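Bloxham school board wants to close Gutbridge Elementary

Page 1 of 1

mapletree537
So the board is floating closing Gutbridge and busing 200 kids across town. The hearing is in May, at 4 p.m., when working parents are famously free.
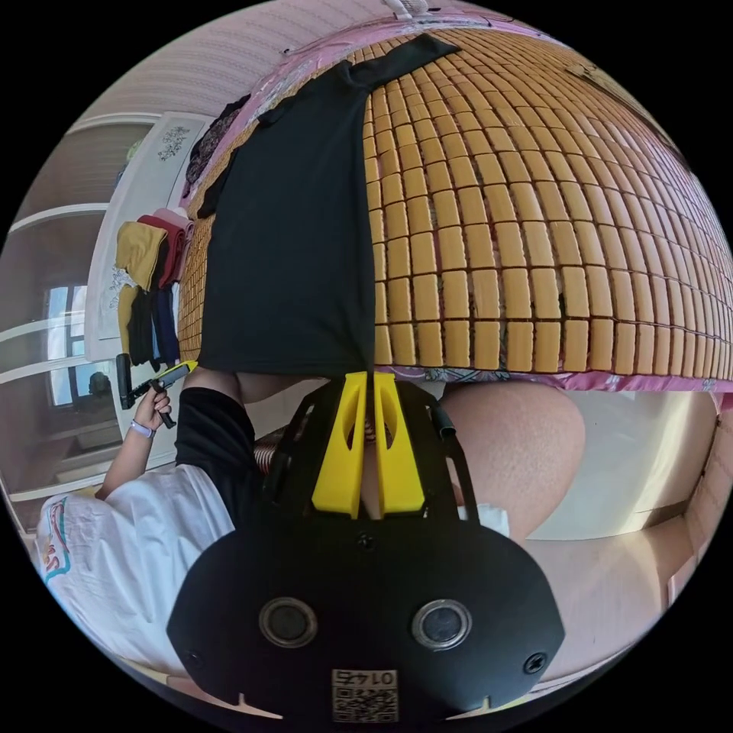

Re: Bloxham school board wants to close Gutbridge Elementary
oldbandmom
They've been threatening this since my son was in second grade. He shaves now. But the roof is bad and enrollment is down, so I'm not sure the board is wrong.

dlamini_l
Wrong or not, they paid Sernar for a study and posted four pages of it. I asked for the rest and got a form. Signed it Lizelle Dlamini, very politely.

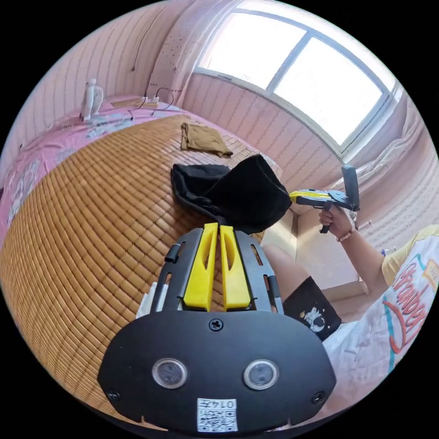

The form wants a page number for each page I'm requesting. I put "all."

mapletree537
@oldbandmom a roof can be fixed. A 50 minute bus ride can't.

oldbandmom
It's 25. I've driven it behind a tractor.

dlamini_l
Form came back. I used the wrong ink.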